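Relevé de la station de Wunwood

Le marégraphe de Wunwood enregistrait le niveau toutes les 2 minutes. Le technicien de permanence validait les valeurs à la main, contresignait la bande et la rangeait dans l'armoire métallique du couloir. En juillet, il avait validé 2237 mesures sans annotation.

La première anomalie portait la date du 11/10/2021. À marée basse, la courbe remontait de 50 millimètres, restait plate le temps de quatre lectures, puis reprenait sa descente. Il vérifia le flotteur, le câble, le contrepoids. Il purgea le puits de tranquillisation. Le lendemain, le palier revint, décalé du retard normal de la marée.

Il écrivit à Tristwood, siège du service, en joignant la copie des tracés. La réponse tenait en une ligne : étalonner le capteur et transmettre le certificat. Il étalonna. L'écart mesuré était nul. Il transmit.

Le palier s'allongea. Il passa à cinq lectures, puis à neuf. Les pêcheurs du môle Nasrallah ne signalaient rien - il leur avait posé la question en termes généraux, sans parler de la courbe.

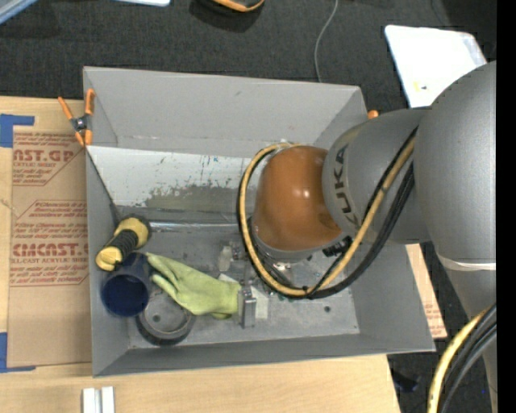 Crédit photo : Revue Loler / D. R.

Une nuit, il descendit dans le puits par l'échelle, muni d'une lampe et d'une règle graduée de 80 centimètres. Il posa le zéro sur le repère de laiton et attendit l'heure. L'eau baissait régulièrement le long des graduations. À l'instant prévu, elle remonta de cinq divisions et s'arrêta. La surface était parfaitement lisse. Il n'entendait plus la mer de l'autre côté du mur.

Il nota l'heure, la hauteur, la température. Dans la colonne des observations, il inscrivit « conforme » - puis remonta signer la bande.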